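Notes for week five, evening class. Bring these along on Saturday too if you're coming to the catch-up, as I only ever print one batch and I will not have spares.

# Small whiteboards: drawing on them, glare, and getting them clean

Last week we did the big wall board and most of you found out that your handwriting goes uphill (mine does too, you should see my shopping lists). This week we're going small. Tabletop boards are the ones you'll use most if you run stalls, reading groups or a front desk, and they have their own set of annoyances.

## 1. Leave room on the board

People fill a small board straight away. They start with the heading, then they add the time, then a smiley face, and by the end it's a wall of squiggle that can't be read from the door. Pick one thing and let it have the space.

I like a simple drawing for this. Hearts are good practice: two curves that have to match, a point at the bottom, and everyone knows at once if you've got it wrong. Add an arrow through and you've got a straight line to keep steady as well.
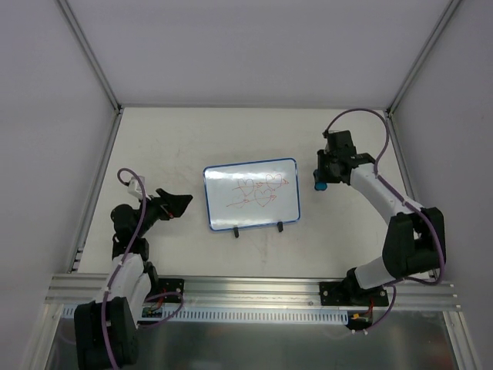

*Fig. 1. Three hearts and their arrows in red-orange marker, with the left side and the lower part of the board left blank.*

Look at where the drawing sits. It's over towards the centre and right, so there's a good patch on the left for words if you wanted them. I'd put a short line there, a name or a time, and stop. Both arrows point the same way, too. Your eye goes along an arrow whether you want it to or not, so if you point one left and one right your poor reader gets tugged about.

The line is thin. That's fine for somebody sitting at the table, but for a shop counter I'd go over it with a chunkier nib.

**Try it:** draw two hearts side by side and a third one below and between them. Don't rub out! Do it on the scrap board three times and keep the third go.

## 2. Lying flat is a different job

A board standing on its feet and a board lying on its back catch the light differently, and this is the bit people forget when they set up. Stood up, you mostly worry about the windows. Laid down, it's the ceiling lights you're fighting.
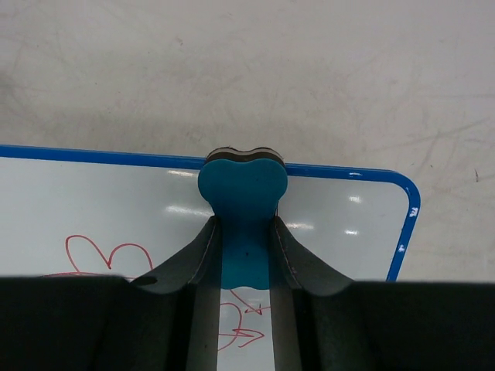 *Fig. 2. Glare spots on the glossy surface, with part of a red heart lower down.*

Those bright patches come from the lights overhead. If one of them lands on your writing, the word under it might as well not exist — and you won't notice from your own chair. Walk round and look from the other side. Turning the board a little is often enough, and it's a lot less bother than moving a lamp.

Have a look at the blue edge while you're there. On the right-hand side it's scuffed in a couple of places. It makes no odds to how the board works, so please don't go buying a new one over a mark like that. The writing surface matters far more. Faint streaks and a greyish look usually mean old ink that's been pushed about with a dry cloth instead of lifted off.

## 3. Wiping down

My method, for what it's worth:

- Dry wipe first, top to bottom, with a clean bit of cloth.
- Damp cloth next, wrung out well. Get into the corners, where the ink dust gathers along the frame.
- Dry it before you write again, or the pen skips.
- Red is stubborn. If it leaves a pink ghost, scribble over it with a fresh dry-erase pen and wipe straight away.

Chiến Sầm from the Dokolon group swears by an old cotton T-shirt and I've come round to it, though my own T-shirts are all too precious.

Then check your work by tilting your head until the light runs across the white. Any leftover lines will show up next to the bright streak.
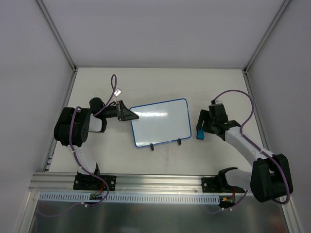 *Fig. 3. A blank board lying on the table, with light across the upper left and the small black feet along its lower edge.*

Mind the feet when you're wiping. If the board's flat, hold it by the frame with your spare hand so it doesn't skate off.

## For next time

Draw one small board for a real purpose at home and bring it in. Kitchen rota, bin day, whatever you like. We'll start at the usual time with chisel nibs, and then lettering.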